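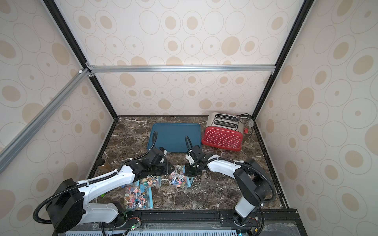
Gunnlaugur Bech has hung wallpaper for 20 years and disliked most of it. "People pick a pattern the way they pick a dog," he says. "They look at the face and forget the size." Florals bore him and stripes expose him, since no wall in Dundcombe is straight. Ovals he can live with. Beige ones on cream, some filled in and some only rings, are what he calls a polite pattern: it lets you hang a strip slightly off and keeps quiet about it.

He charges $480 a room and 2 cups of coffee, the second non-negotiable. His old boss, Kaj Egilsson, taught him to start behind the door. "Kaj said every room has a corner where the pattern dies. Your job is to bury it where the guests don't go."

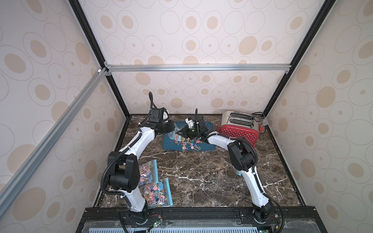 Ovals on cream, carried around the corners.

Has he papered his own house in Tranance? A long pause. "It's painted," Bech says. "White. My wife chose it." Corners are where he loses sleep. Three walls in the same ellipses means two corners to get past, and he would take those over a ceiling any day. "I did a ceiling once, in August. I still have the neck." 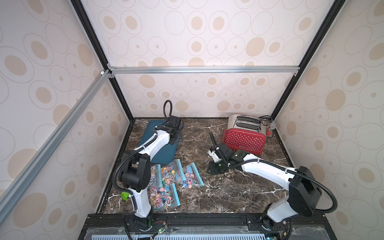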